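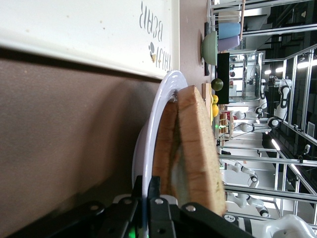

Two slices on a white plate.

Saturday, late

My feet hurt, my voice is gone, and I still can't sit down for more than a minute at a time. What a day! I want to get it all down before I sleep, because I know that by tomorrow I'll have mixed up who stood where and which song came first.

So. The walk for the Kanier lessons. We did it, the whole route, from the lower bridge in Ostano up through the market and along the old tram street to the town hall. I had told myself that if we got 100 people I would be happy. I stopped trying to guess the crowd somewhere near the pharmacy, when I looked back and couldn't see the end of the line for the bend in the street. People from Oh came down in a bus with the banner they use for the harvest fair, the green one, with a new strip of cloth sewn over the bottom that said OUR WORDS TOO. The stitching was terrible and it was my favorite thing all day.

I should write down what it was for, in case I read this in twenty years and have forgotten (I won't). The school in Ostano has had Kanier lessons for the little ones since before I was born. I had them. My cousins had them. In May the district office in Noltano sent a letter saying that from the fall they would be "moved outside the regular timetable," and when the parents asked what that meant, it meant after four o'clock, in the building across the river, for whoever could get there. The last bus to Oh goes before that. So no child from Oh could go and also get home, unless somebody drives them, and half the families up there have one car that is at work until six.

The other part is the form. There's a new form for enrolling your child and it has a box for language at home, and the choices are the state language or "other." That's what got my aunt out of her chair. She never goes to anything. She has never signed a petition in her life, she thinks they're how you get on lists. But she read that form at my kitchen table and said, I've been called a lot of things in this town and I won't be called other by a piece of paper. She was at the lower bridge this morning before I was.

It was gray when we started and I was worried about rain because the signs were poster board and marker. It held off until we were nearly done. I carried one that said SAME SCHOOL, SAME HOURS, and my arms were shaking by the market so I swapped with a teenager who had a much lighter one. Hers just said ASK US. I liked it better than mine. I kept thinking about it all the way up the hill. All of this was decided in a room in Noltano, and not one person in that room had come down here and asked.

The market was the part I'd been nervous about. A lot of the stall owners aren't Kanier and I didn't know how they'd take us coming through on their best morning. Two of them pulled their tables back to make space before we even reached them! The man with the honey clapped. One woman folded her arms and looked at the ground until we'd gone by, and somebody further along shouted that we should be grateful for what we had. The people around me went quiet for a bit after that one. Then the grandmothers started up the washing song, the one with the endless verses about the river, and everybody knows at least the chorus, so that was that. I sang it so loud I scared a dog.

I hadn't thought about that song since I was small. I learned it in those lessons, in the room with the green radiators, and I could still do the second verse and most of the third without thinking. There's a word in it for the kind of light you get on shallow water and I have never found a word for that in anything else I speak. I had it in my mouth again today after all those years. I nearly cried in front of the shoe repair. 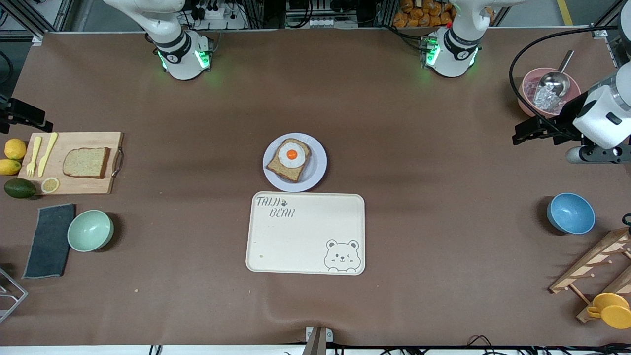 Toast topped with a fried egg.

At the town hall we filled the steps and most of the square. The plan was three speakers, short, and then hand over the letter. We ended up with a lot more than three, and I'm glad. The teacher who gives the lessons now went first. She had her notes typed out and never looked at them. She said she has 18 children in the youngest group this year, the most she's ever had, and that some of them aren't from Kanier homes at all, they just come because their friends do. I didn't know that! She said one boy goes home and teaches the numbers to his father, who has lived in Ostano all his life and couldn't count to ten in what his neighbors speak. There was a huge cheer for the father, wherever he was.

Then a man from Oh talked about the buses. It sounds like a dull subject, and he went through the timetable practically line by line, and it was the best speech of the day. You could see people working it out as he went. School ends, the bus leaves, the lesson starts. He said it three times in that order and by the third the whole square was saying it with him.

And then, and I'm still amazed at myself, I went up. I hadn't planned to. There was a gap and someone handed me the megaphone, I think they wanted me to pass it along, and I just started talking. I said I'm from here. I said I pay my taxes here and I voted here and my name is spelled wrong on my own water bill, and I don't mind about the water bill, but I want my daughter to be able to write it correctly. I said belonging to this town and being Kanier have never felt like two jobs to me and I don't see why a timetable should make them into two. It wasn't elegant, and I said "um" a lot. When I came down my knees were going and a woman I'd never met held my elbow until they stopped.

The door stayed shut for a long time. The office is closed on weekends, we knew that, but a councillor had promised to come and take the letter in person. I could feel the crowd starting to wonder. Then the rain began, just drops, and people put the signs over their heads, so from the steps you saw this whole roof of slogans. Right about then the side door opened and out the councillor came, with an umbrella and no coat. The letter was handed over. We heard that it would be on the table at the next meeting in Noltano and that two parents may attend and speak. May attend! In the spring we asked for exactly that and got a photocopied sheet about procedure.

I know it isn't a yes. My brother reminded me of this on the walk home, he reminded me of it several times, and he's right that they could let two parents speak for five minutes and then do what they were going to do anyway. The form isn't fixed either, there wasn't a word about the form, and I should have shouted something about it and didn't think to. I'm going to write to them on that separately. But I've lived here all my life and I had never seen so many of us in one spot without it being a wedding or a funeral, and so many others standing with us.

Things to do, while I remember:

Call the school and ask how many families from Oh would need the earlier hour. The man with the timetable says they'll want it in writing.

Give back the megaphone. It's in my hallway. I don't know whose it is.

Find out who can go to Noltano. My aunt says she'll do it. I believe her, and I feel a little sorry for them.

Buy better markers. The red ones ran.

My daughter is asleep with her sign next to the bed. She made it herself and wouldn't let me help with the letters, so one of them is backwards, and she carried it the entire way and wouldn't swap with anyone. On the stairs tonight she asked me to sing the river one again and I had no voice left, so she did the chorus and I did the clapping. She wants the second verse tomorrow. I've promised to write it out for her before breakfast, and I need to check one line with my aunt first.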